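Subject: Re: [wannasri-users] Slow queries after moving the archive table to monthly partitions

> We moved our archive table to monthly partitions in October and the
> nightly report went from 6 minutes to well over an hour. Row counts
> match and the indexes exist on every partition (I checked). The
> planner still opens all of them even though the WHERE clause has a
> date range. Is partition pruning broken in the current release, or
> do I need to switch something on?
>
> Query is roughly:
>
> SELECT site, sum(amount)
> FROM archive
> WHERE to_month(created) BETWEEN '03' AND '05'
> GROUP BY site;

Pruning is on by default and it works in the current release. The query you posted can't use it.

The planner compares the partition bounds with the WHERE clause as written. Your partitions are bounded on `created`. Your filter is on `to_month(created)`, and the planner doesn't know how that function maps to a range of dates. It also drops the year, so the filter matches March through May of every year in the table. If that is what you want, the query has to open every year regardless. I suspect you only want the current one.

Write the range against the bare column:

 SELECT site, sum(amount)
 FROM archive
 WHERE created >= :start
 AND created < :end
 GROUP BY site;

Use a half-open range. `BETWEEN` on a timestamp includes the upper bound, so you either pick up midnight rows from the next month or lose the last fraction of a second, depending on how you write the end value.

Two other things to check.

1. Type of the parameters. If the Gikmont driver sends `:start` as text, the server casts the column to match and you are back where you started. The plan will show a cast on the column side of the comparison. Older Gikmont builds do this unless you bind the type explicitly. Set the type in the bind call and look at the plan again.

2. Prepared statements. After several executions the server may switch to a generic plan. With a generic plan the pruning happens at run time, and EXPLAIN without ANALYZE lists all the partitions. That listing is harmless. Look for the "partitions removed" line in the ANALYZE output before deciding anything is wrong.

On our side the table has 13 partitions live at any time, a year plus the current month, and the older ones are detached and kept in Foseck. Before we fixed the filters, the monthly totals read all of them. Now they read one. Planning time also dropped, though on a table this size that was never the main cost.

You didn't say how many partitions you have. If you went back to the start of the archive and also split by site, you could easily be at 200 or more, and then planning itself becomes noticeable. I would not subpartition by site unless you regularly drop a whole site at once. An ordinary index on `(site, created)` handles the lookups.

The indexes are a separate matter. An index on each partition is only as good as its statistics, and a bulk copy into new partitions does not update the parent's statistics. Autoanalyze handles the children and skips the parent. Run it by hand once after the move:

 ANALYZE archive;

and put it in whatever job creates the next month's partition. We had a case where the planner assumed 3,000 distinct sites on the parent, a default left over from before the move, and picked a sort where a hash would have done. The fix was that one line. 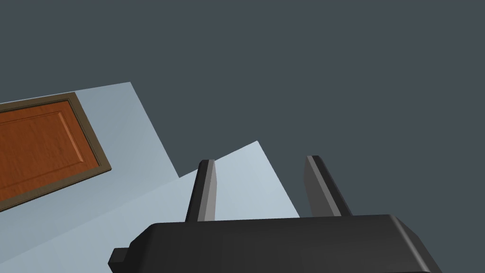 If you can't change the query because it is generated by the reporting tool, there is a workaround. Create a view that exposes the month as a derived column but also takes the date range from a small settings table, and point the report at the view. Run-time pruning will work from the settings table provided the join comes out as a nested loop with `archive` on the inside. It is fragile – any change to the join order and you lose it – so I would treat it as temporary. Fuvwood reports let you override the generated filter under the advanced tab, and that is the better place to fix it if you use them.

Raising `work_mem` will not help with this. It may shorten the aggregate step a little, but the time is going into reading partitions you don't need.

If it is still slow after the rewrite, please post:

- the full output of EXPLAIN (ANALYZE, BUFFERS), as text and not wrapped
- the partition definitions, including the default partition if there is one
- the server version and the driver version

Check the default partition in particular. If rows landed there during the move, it will be scanned for any range not fully covered by the other partitions, and it can be larger than you expect. I can look at the plan on Thursday.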